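Progress report to the Tudley Fund
Project: Choosing grippers, arms and a controller for home assistance work
Period covered: December to date
Submitted 2019-05-19

Summary

The simulation part of the comparison is finished for two of the three gripper designs. The third, from Bendon, is running now. We have a working preference on the controller and none yet on the arms. Spending is within the plan. We are asking for one change to the schedule, explained under Next steps.

What was agreed

The plan you approved in December was to compare three two-fingered grippers on the same pair of arms, first in simulation and then on the bench at Fuvstead. Each gripper gets 1000 simulated trials on door tasks: reach for the handle, close on it, pull or slide, let go, back away. Bench work follows with 30 trials per gripper. We also said we would test two controllers, the position controller we already had and the force-limited one written under the Owino work package.

Doors were picked as the main task because the earlier survey of homes put them ahead of drawers and cupboards as the thing that stopped a robot from doing anything else useful.

Simulation

The house model now includes sliding glass doors as well as the hinged ones. They took longer than planned. Our first version had no friction in the track, and every gripper looked excellent on it. We measured a real door at Fuvstead with a spring scale, put those values in, and threw out the earlier results.

The head camera view is used for all scoring. We log the wrist positions separately, but a person reviewing a failed trial works from the head view first, so it needs to show both grippers and the doorway together.

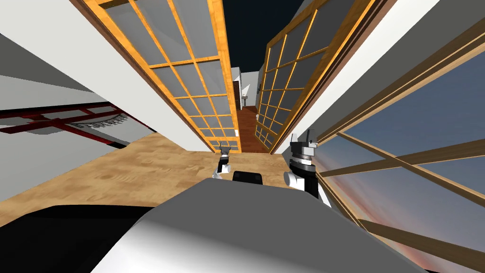 R. L., project lead, Fuvstead site

The handle on the right-hand door is small, pale and set low on the inner edge, and this has caused more trouble than anything else in the model. From the head it doesn't stand out well. With both arms lifted toward the doorway, the right gripper is much closer to the camera than the left and takes up more of the view, so the order in which the arms move makes a difference. We now send the left arm first and hold the right one back until the handle has been located. Failed grasps on this door fell after that change. We have not separated how much of the drop came from the new order and how much from the better lighting settings that went in the same week. That should have been two changes on two different days.

Head tilt is still a problem. The handle finder was tuned with the head level and does worse when it is tilted. We correct for tilt in software now, and the remaining error is small enough for hinged doors. For the sliding ones it is not.

Grippers

The short-fingered gripper is the most reliable on small handles. It is poor on wide ones and often lets go early when the door sticks. The long-fingered gripper holds better under load but bumps the door on approach, and a bump on a glass panel counts as a failure under our rules. Results for the Bendon gripper are partial and I would rather not report a rate until the full set is done. Its fingertips are narrower than the other two, which should help with small handles.

Controllers

The Owino controller is slower per trial and fails less. When a door stuck, the position controller kept pulling until the fingers slipped. The Owino controller stopped and tried again. Unless the bench trials show something different, we expect to keep it and drop the other.

Arms

No comparison yet. The second pair of arms arrived with the wrong wrist flange - the adapter plates have been ordered from a local shop and paid for out of the parts line. No extra money is needed.

Problems and risks

The simulator's contact model is weak for glass. Bumps that would be harmless on a real door are sometimes scored as hard hits, and this probably counts unfairly against the long-fingered gripper. We will check it on the bench before ruling that gripper out.

Only one person at present can rebuild the house model from scratch. A written procedure has been started and covers the hinged doors so far.

Next steps

Finish the Bendon trials. Fit the adapter plates. Start bench trials with the short-fingered gripper on the Owino controller, then the other two.

We ask to move the arm comparison behind the bench trials, as the plates will not be here in time to do it in the planned order. The end date of the project stays the same. Please let us know if the Fund needs a formal change request for this or if this report is enough.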